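Print this page | E-mail this post

Household Notes from Istthorpe

Putting the Power Strip in Order

Posted 19 Feb 2022

The workroom at the Istthorpe house has been the subject of several earlier entries. This one concerns its electrical arrangements, which had not been reviewed since the shelves went up in April. At the time of the review, one strip served the lamp, the radio, two chargers and a glue gun, and no lead carried a label.

The first decision was to move the strip off the floor. It had collected dust under the bench, and reaching it required kneeling. A shelf bracket was bought at Pumphrey for 85 cents, and the strip now rests at bench height when in use.

The second decision concerned color. Plain strips are easily overlooked against a pale surface. A beige body with red sockets is simple to find on a white table, and the round openings can be told apart from the rest of the strip at a glance. The bold palm-leaf wallpaper was retained after some discussion. It is busy, but the white tabletop in front of it keeps small items such as plugs and thin wires in plain sight.
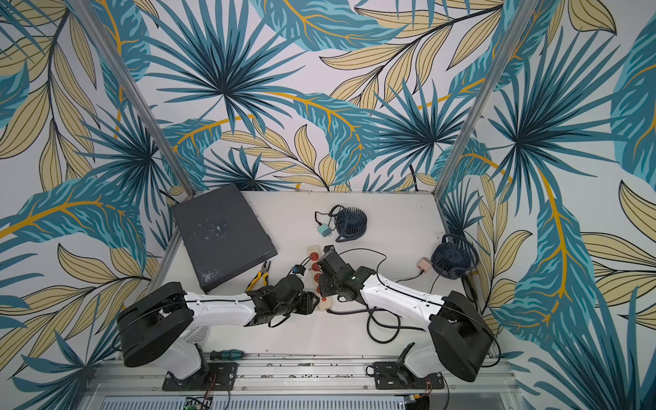 Labeling the leads

Each lead was unplugged, wiped with a dry cloth and laid out at full length. Two were set aside for disposal on account of worn insulation. The remainder received a paper tag with the name of the appliance, placed 26 inches from the plug.

Small plugs deserve particular attention. They are easily lost in a drawer, and a thin wire should not be used as a handle. The plug should be held by its body and the strip kept steady while it is inserted or removed.

Remaining work

The spare leads are to be stored in a divided box from Bakell, priced at 35 dollars. The lamp will be moved to the wall outlet on the Tovgate side of the room. A further entry will be made when this has been completed.

Contact | Copyright Household Notes from Istthorpe | Back to top

This site uses cookies. By continuing to browse, you accept their use.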